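ok so the Haltus reunion dates are up. been refreshing since 6am. thread bc I have too many thoughts and no one awake to tell

19 shows. NINETEEN. last time they did 8 and two of those got rained out

starts in Daltgate, ends in Daltgate. two nights at the end, same venue, the old freight hall. cap is 2,000 so good luck to all of us

original lineup except drums. Taras Stasiv is back on bass — he hasn't played with them since the second record. I did a small scream in the kitchen

new drummer is Ľubica Štefanec, who was in Jivuden. if you never saw Jivuden live I'm sorry for you. she hits like she's mad at the building

presale is Wednesday 10 am local, mailing list only. if you signed up years ago check the spam folder, mine was sitting in there under a shoe coupon

general sale Friday, same time. limit 4 per person. please don't buy 4 and put 3 on resale, we all know who you are
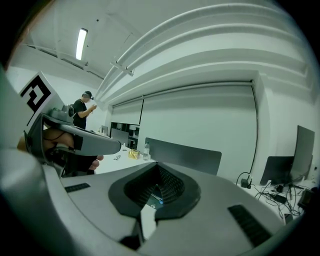 prices: floor is 45, balcony is 60, which is backwards to me but ok. fees not included obviously. the fees on my last ticket were more than the beer

no VIP package!! no meet and greet, no laminated thing on a string. just a ticket. bless

Hájek is opening the first 10 dates. solo set, guitar and loop pedal. saw him in a record store once, maybe thirty people, you could hear the fridge humming between songs. curious how that works in a big room

opener for the other nine is "TBA". my guess is somebody local in each city. my hope is they just let Ľubica do a drum solo for half an hour

setlist guesses since people asked (one person asked). they'll open with Cold Harbor. they always open with Cold Harbor. please play Wire Mother, they dropped it halfway thru the last tour and never said why

also want the long version of Ninth Street with the bass thing at the end. no Taras no bass thing, so this is realy the only chance

doors 7, music 8, venue says hard curfew at 11. so figure Hájek 40 min, changeover, then close to two hours if they don't talk much. they talk a lot

it's all ages except the two bar shows in the middle of the run, those are 21+. read the listing before you promise your kid anything

there's a bag rule too. nothing bigger than a sheet of paper. coat check is cash only or it was last time

I'm trying for both closing nights. if I only get one I want the second one. anyone driving up from the south side lmk, I can split gas and I wont make you listen to the demos

ok going to work now. will post here if they add dates. they better ad dates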